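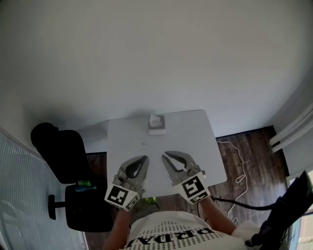 Hakim Pattinasarany wrote:
> Does anyone still have the dumpling recipe from the November supper? Mine
> come apart in the pot.

Hello Hakim, and hello everybody!

I do have it, it was my aunt's, and I'm so glad you asked (she'd be tickled). Use 100 grams of semolina to two eggs, and let the dough rest 40 minutes before you go anywhere near the water. Keep it at a simmer, never a boil. I'll type up the broth tonight once I find my glasses.

Warmly,
Miroslava Koubek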